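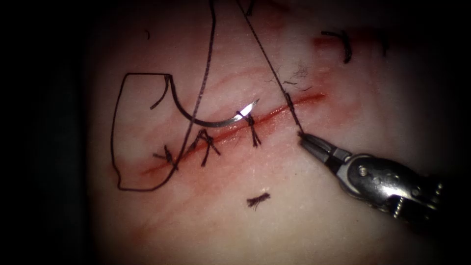
How do stitches work?

When you get a small cut, your body closes it up by itself. A bigger cut needs help. A doctor may sew the two edges together so the skin can join up again. Doctors call the thread and the stitches sutures.

A sewing needle at home is straight. Most needles used for stitches are curved. The doctor turns it so the point goes in on one side of the cut and comes up on the other, a bit like a fish hook.

Doctors don't hold the needle in their fingers very often. They use metal tools with narrow jaws.

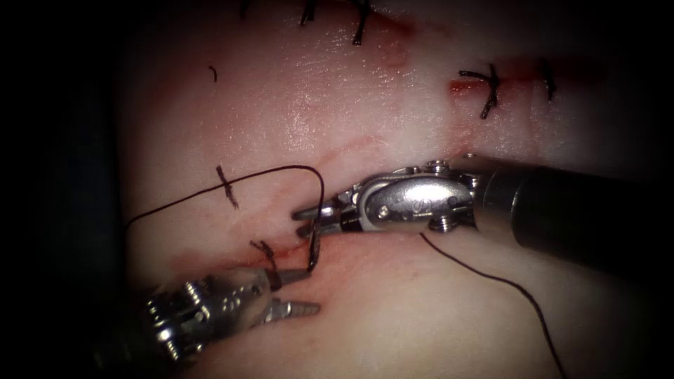
Learning to sew a wound takes a lot of practice. Students start on a practice pad and do the same stitch again and again. The needle has to be gripped firmly and pointed down into the cut, as the slender jaws are doing with the small curved one, while the dark thread hangs in a loop and mustn't get tangled.

Each stitch is tied with its own knot and the ends are trimmed. If one knot comes loose, the others still hold.

Some stitches dissolve. Others are taken out at the clinic, and most kids say it tickles or pinches a little.

Words to know
Suture: a stitch, or the thread used to make it
Incision: a neat cut made by a doctor

Written by Américo Leitão for Milerero Kids. Updated 3/2/21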